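Home Forum > Kitchen and Laundry > Water hardness and cloudy glasses

Cloudy glasses since moving to Vedwood, anyone else?

gumnut_jen
Hello all, long-time reader and only an occasional poster, so bear with me. We moved out to Vedwood in February and I love nearly everything about the place, but my good glasses have gone the colour of skim milk. The town water is bore water and my neighbour reckons it's the hardest in the district. I've been through a whole box of tablets and the rinse aid is topped up. Is it worth putting in a softener, or am I being precious about a few tumblers?

oldkettle
Welcome, Jen! Not precious at all, my dear, I'd be cross too. We had the same trouble when we lived at Drandov and vinegar was my saviour. A cup of plain white vinegar, upright on the top rack, hot cycle with nothing else in, once a month. The kettle gets the leftovers and comes up lovely.

tapwasher19
I'll have to disagree with oldkettle there, with great fondness. Vinegar every month is hard on rubber seals, and I've replaced enough of them to have an opinion. Citric acid from the baking aisle does the job and doesn't stink the house out. And do check whether your machine takes salt before you spend real money.

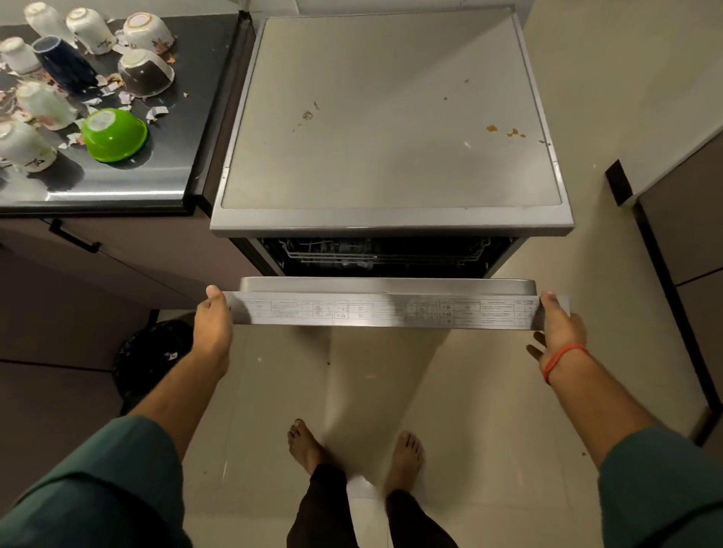

Does dishwasher salt do the same job as rinse aid?

They're separate things: the salt goes into the built-in softener, if your model has one, and treats the water coming in, while rinse aid just helps the water slide off the glass at the end.

gumnut_jen
Oh, that clears it up, thank you both. I've found the manual and there's no mention of a salt compartment anywhere, worse luck. A fellow from Prulleck quoted me $2,000 for a whole-house softener, which made me sit down for a minute.

oldkettle
Two thousand! You could buy an awful lot of vinegar for that. (Sorry, tapwasher, couldn't help myself.)

tapwasher19
Get a second quote, Jen. Ours is a little Danzer unit under the sink and it was $400 plus fitting. It only does the kitchen, but that's where your glasses are. Rub one with a bit of vinegar first, though. If the cloudiness stays put it's etching, and no softener will bring that glass back.

gumnut_jen
Right, I'll try one tonight and ring about the Danzer on Thursday.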